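How to clear the December raid event in Flikunby without spending gems

Updated 17/11/2024 by Iona Dunbar

The raid event opens with the December patch and uses the same stamina system as last year. You need an account at level 4 or above and at least one healer.
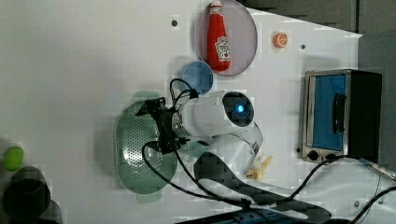

Before you start, empty your mailbox. Stamina potions left in there expire when the event opens, and the game gives no warning.

1. Build your team

Put Tivik in the front slot and give him the heaviest shield you own. Fotis goes at the back. Her heal reaches the whole team once she has her second skill, so upgrade that first. The other 2 slots can be any damage dealers of the same element.

2. Do the daily stages first

Each daily stage pays 300 tokens on the first clear. Repeat clears pay far less. Log in, clear both, then move on to the raid boss.

3. Fight the boss

Pettigrew has two phases. In the first he only hits the front slot, so keep Tivik's guard up and save your specials. When the bar turns purple he starts hitting everyone. Use the heal straight away and then spend every special you have saved.

If your team power is below 610, pick the easy setting. The rewards are smaller but a failed run on normal still costs full stamina.

4. Spend your tokens

Buy the skill books before anything else in the event shop. The costume can wait, as the shop stays open for a while after the last raid closes.

Thanks to Orest Hnatiuk for checking the phase two timings.

Related guides: Levelling healers quickly, Which shields to keep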